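Part 3. Folding on the round cushion

I fold everything on my big woven cushion these days, and this part of the guide is how I go about it (it's so much nicer than bending over the bed!).

1. Empty the pockets and put small bits to one side.
2. Lay wrinkled cloth out flat before you fold anything.
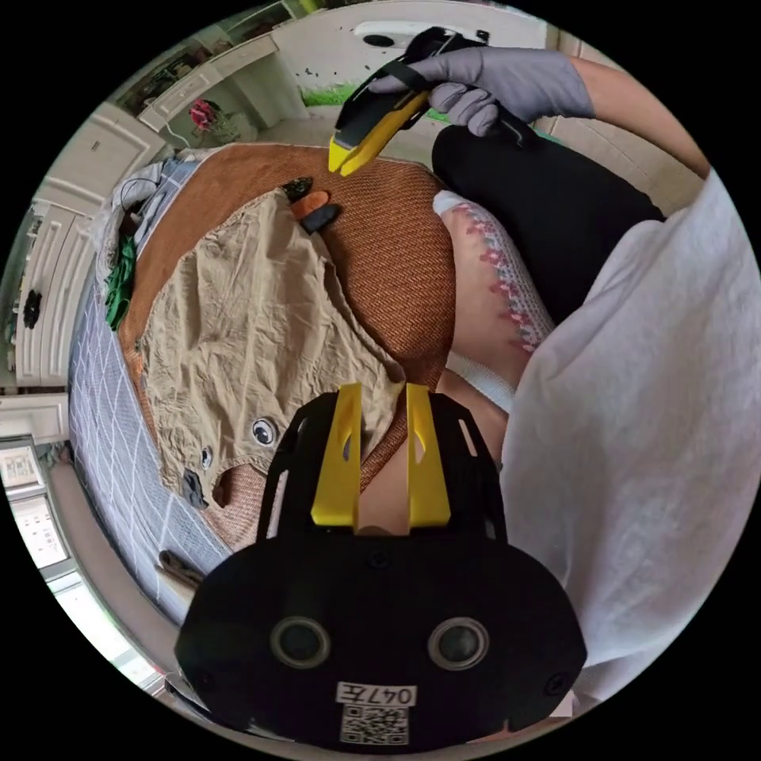 Bok-nam So wrote in to say she smooths hers with a flat palm, from the middle out, and gets far fewer creases that way.

3. Dark clothes next. Fold the sides in, then bring the bottom up, and go easy on the seams.
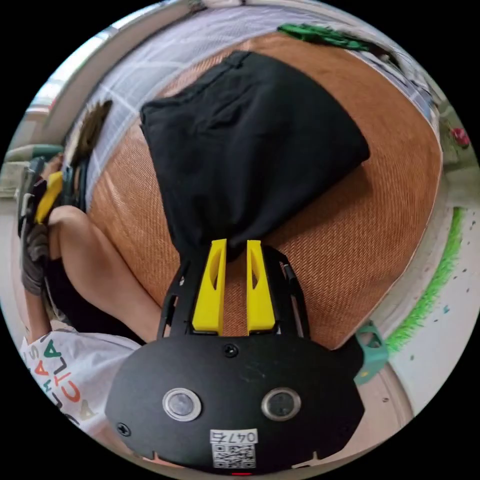 I do this bit slowly, and if a corner bunches up I just open it and start over.

Caution: don't tug on a loose thread. Snip it!

4. Pants go last. One leg over the other, then fold down to a bundle with the waistband showing.

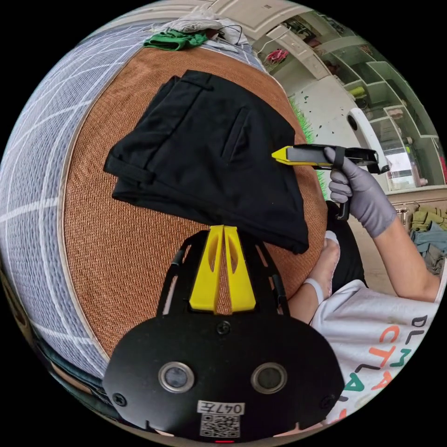
Fig. 3: Black pants folded, waistband and side pocket facing up.

Note: thick pants may only take one fold.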